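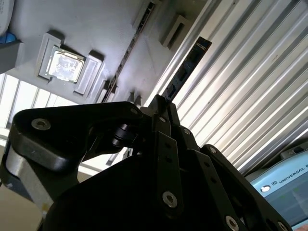 Memory module at the fingertips, with the processor and module slot on the fixture panel behind.

Plallmont LG-2 linkage gripper
Component handling for small-batch electronics benches
Page last revised 31/08/2021

Overview

The LG-2 is a multi-link gripper for collaborative arms. It is intended for workshops that sort, test or reseat computer parts in batches too small to justify a dedicated line. Typical parts are memory modules, desktop processors and small expansion cards.

Plates and links are flat, finished in matt black and joined with hex-socket screws. Any finger plate can be changed with one key. The finger plates are narrow and stacked so that the tips converge on a thin edge, which leaves more room beside the slot than a parallel-jaw tool of the same stroke.

What it does on the shop floor

Buyers usually ask whether the arm can replace a person at the bench. For a complete strip-down and rebuild of a desktop machine, the answer is no. For single operations with a fixture, it depends on the operation, and we would like customers to read this section before asking for a quotation.

Picking a module from a known position: suitable for unattended running. The part must be presented on edge and at the same angle each time.

Placing a module in an open slot: suitable, with a fixture. The slot has to be fixed relative to the arm. We recommend a rigid panel with printed or machined tabs on the approach side.

Seating a module in a latched socket: suitable under supervision. Insertion force varies between socket makers, and a module that enters at a slight angle can feel seated when it is not. Force limits should be set for each board type.

Lifting a processor from a holder: suitable if the holder blocks leave two opposite edges free. A processor lying tilted between its blocks should be levelled first, or picked with a taught offset.

Placing a processor in a real socket: not recommended. The contacts are easily damaged and the gripper has no means of detecting a fault before the load is applied.

Cables, clips and adhesive pads: not suitable. Soft parts do not return to the same shape, and the LG-2 has no tactile sensing at the tips.

Results from bench trials

Venla Savolainen, applications engineer, ran the placement trial at our Kemppainen workshop in April. The task was to take a memory module from a rack and put it into an open slot on a sloping panel. The arm made 207 attempts with one set of finger plates. Most of the failures came from the rack – the module had leaned over before the pick – and very few from the slot. Adding a second support rib to the rack removed the larger group.

A trained person does the same task faster. The case for the arm is long runs of one part, where the bench can be left between refills.

Household use

We receive enquiries about home use, mainly for tidying and loading dishwashers. The LG-2 is not sold for this. It relies on fixtures, and a kitchen has none.

Specification

Fingers: stacked plate type, replaceable
Maximum opening: up to 15 mm at the tips
Supply time for spare plates: 12 working days
Plate sets included: 2
Finish: matt black
Fasteners: hex-socket screws

Options and spares

Alteck fixture panel, blank or drilled to drawing
Zondari holder blocks, sold in pairs
Finger plates, narrow pattern
Screw set with key

Ordering

State the arm model, the wrist flange pattern and the parts to be handled. Please send samples of the actual parts where possible – drawings of memory modules seldom show how far the chips stand off the board. Samples are returned with the quotation.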